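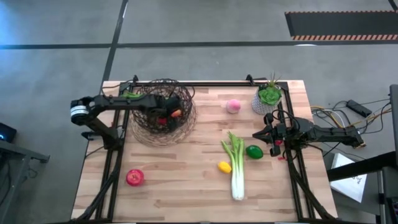 作業ノート > セル保守 > 双腕卓上セル(303号室)

2/2/19 左腕手首のガタ取りとケーブル整理
読了時間:12分

午前中は左腕だけ。右腕は午後に少し触ったが、調整らしい調整はしていない。

発端は昨日の引き継ぎメモ。「左グリッパがかごの縁に当たる。教示点はいじっていない」とあった。教示点のファイルを前回の控えと比べたが、確かに差分はなし。となると機械側か、かごの置き場所か、天板そのものが動いたか。順に見ることにした。

■ 天板と枠

まず枠。天板の両側に沿っている黒いアルミのレールを手で揺すってみる。右は動かない。左は手前側でわずかに音がする。腕の取付部のボルトではなく、レールと天板を留めているほうだった。六角で増し締めしたら音は消えた。締める前に鉛筆で合いマークを入れておいたので、次に見るときはそこからずれていないか確認すること。マークは天板の木に直接引いてある。消さないでほしい。

木の天板は季節で動く。去年の5月にも同じようなことがあって、そのときは右側が緩んでいた。寄木の継ぎ目に定規を当てても段差は分からない程度だが、腕の根元が少し傾けば先端では効いてくる。アルミ板に替える話は前からあるものの、Willolvilleの見積もりが戻ってこないまま止まっている。催促はまだしていない。

奥の角のクランプは左右とも異常なし。ねじの頭にほこりが溜まっていたので払った。

■ 左腕 手首関節

レールを締めた状態で、かごの上まで低速で持っていき、手首を軽くつまんで振る。まだガタがある。レールの緩みとは別件だったことになる。

電源を落としてから外装を開けた。出力側のフランジを留めているねじのうち、2本が指で回った。残りは規定どおり締まっていた。緩んだ2本はねじロックの跡がほとんどない。前に外したとき塗り直さなかったのだと思う。作業記録をさかのぼったが、その関節を開けたという記載は見つからなかった。開けたら書く、を改めてお願いしたい。

手順メモ(次の人用):

・腕を天板に下ろした姿勢にしてから電源断。持ち上げたまま切ると保持が抜けて落ちる。
・かごは先にどけておく。腕が下りてきたとき網が潰れる。
・ねじは1本ずつ抜いて脱脂し、ねじロック(中強度)を塗って戻す。全部いっぺんに抜かない。フランジの位相がずれるとやり直しになる。
・締める順番は対角。最初は仮締めで一周、それから本締め。
・外装を戻すときに、手首の内側を通る信号線を噛ませないこと。戻したあと手首を手で端から端まで回し、引っかかりを確かめる。

トルクレンチは共用棚の小さいほうを使った。校正の札が古い。使えないほどではないと判断したが、Muriithiに出す校正品の一覧に足しておいた。

組み戻したあとのガタは、手でつまんだ感触ではなくなった。ダイヤルゲージを当てたかったが、スタンドが隣のセルに行っていて使えず。数字での確認は次回に回す。

■ グリッパ

左右とも開閉を繰り返して、指が平行に動いているか見た。右は問題なし。左は閉じきる手前で少しだけ渋い。ガイドに乾いたグリスが固まっていたので拭き取り、薄く塗り直した。塗りすぎると指先に回って、物が滑る。前に一度やっている。

指先のパッドは左右とも角が丸くなってきた。まだ使えるが、表面がつるつるしていてレモンのような丸いものを浅くつかむと逃げる。予備の袋を見たら残りが3枚しかない。両腕分を一度に替えるには足りないので、Folodiaに追加を頼む。品番は袋に貼ってあるラベルのとおり。似た厚さの別品番があり、前回はそちらが届いた。注文のときは厚さまで書くこと。

■ ゼロ点と教示点の確認

関節を触ったので左腕のゼロ点を取り直した。治具は引き出しの上段。治具を当てる前に根元と手首の当たり面を拭く。拭かずに当てると、細かいくずが挟まって毎回少しずつ違う値になる。

取り直し後の値は、手首だけ前回の控えと違っていた。ほかの関節は控えと同じ。緩んでいたところと一致するので、これで説明はつくと思う。新しい値をPustoraの設定画面から書き込み、控えも更新した。書き込みのあとに再起動しないと反映されない。画面には「保存しました」と出るので紛らわしい。今日も一度これで引っかかって、古い値のまま動かしてしまった。低速だったので何にも当たっていない。

そのあと、かごに入れる動作を空のグリッパで通した。開口の真ん中に下りる。縁には触れない。次に物をつかませて通した。使ったのは卓上に置いている模型の野菜と果物で、りんご、レモン、ピーマン、セロリ、桃の順。

りんご:問題なし。
レモン:最初の回でつかみが浅く、持ち上げる途中で落ちた。つかみ高さを少し下げたら通った。パッドの摩耗のせいと思うので、教示点としては保存していない。パッドを替えてから見直す。
ピーマン:問題なし。
セロリ:根元側をつかめば安定する。葉のほうをつかむと先が垂れて、かごの縁に触れる。
桃:届くが、奥の鉢植えに近い。指の外側が葉をかすめそうで見ていて落ち着かない。鉢を動かすか、桃の初期位置を手前にするかは次に決める。

合計で12回通して、縁への接触はセロリの葉側をつかんだときだけ。空のときの接触はなかった。引き継ぎメモにあった症状は、これで一応消えたことにする。ただし木の天板なので、明日の朝、冷えた状態でもう一度やる。

かごの位置について。今まで「だいたい左腕の前」で置いていたようだが、網の底が丸いので少し押しただけで回る。天板に目印をつけたい。テープだと剥がした跡が残るし、カメラ側の見え方も変わるかもしれない。薄い鉛筆線にするか、底に滑り止めを敷くか。とりあえず今日は何もつけていない。

■ ケーブルまわり

右腕の後ろから床に落ちている束。黄、白、黒、灰が一緒になっていて、電源タップのところで団子になる。右腕を外側いっぱいに振ると束が引かれ、根元のコネクタに力がかかるのが手で触って分かる。

やりたいこと:
・電源線と信号線を分ける。今は同じ束の中を通っている。
・根元の近くで一か所固定し、コネクタに直接引っ張りがいかないようにする。
・電源タップを床から上げる。掃除のときに水気が近づくのが嫌だ。

今日は束をほどいてコネクタの差し込みを確認したところまで。半刺しが一つあったので差し直した。右腕の通信が夕方にときどき切れるという話はこれかもしれないが、切れた記録の時刻と動作の対応が取れていないので何とも言えない。しばらく様子を見る。記録を残す人は、切れたときの腕の姿勢も一行書いておいてもらえると助かる。

固定用の金具は枠の溝に合うものが部品箱になかった。結束バンドで枠に縛る案も考えたが、レールに沿って滑るし、締めすぎると被覆が傷む。溝に入るナットと平らなクリップを頼むことにする。

■ 床

右の台車は車輪のロックが片方かかりにくい。天板に寄せて停めると、腕を外に振ったときに肘が近い。停める位置をもう少し離した。点検表の紙が床に落ちやすいので、クリップボードに挟んで台車の上に置くこと。

黒い床の線は通路の境目なので、台車もケーブルも越えて出さない。縞のマットの上にも物を置かない。

■ 電源の入れ方(変更あり)

これまでは両腕を同時に入れていたが、今日から左、右の順にする。同時に入れると、片方の原点確認がもう片方を待たずに進み、天板の中央で互いに近づくことがある。左を入れて待機姿勢に入ったのを見てから右を入れる。落とすときは逆で、右から。

制御箱の扉の内側に貼ってある手順は古いまま。差し替えるまでは赤ペンで直した線のほうに従ってください。

■ 残り

・朝一番、冷えた状態でかごの動作を再確認
・左手首のガタをダイヤルゲージで測る(スタンドを返してもらう)
・パッド発注、Folodia、厚さを明記
・枠の溝用ナットとクリップ発注
・レモンのつかみ高さ、パッド交換後に見直し
・桃と鉢植えの位置関係
・天板の見積もり、Willolvilleに催促
・扉の内側の手順書を差し替え

工具は全部戻した。ねじロックの瓶は残りが少ない。蓋の周りが固まっていて開けにくいので、次に使う人はウエスで拭いてから閉めてほしい。

関連する記録
・右グリッパのガイド清掃とグリス交換
・Pustora 設定画面:保存後の再起動について
・303号室 台車と通路の置き場所
・右側レールの緩み(5月)
・Muriithi 校正依頼品の一覧
・ゼロ点治具の当て方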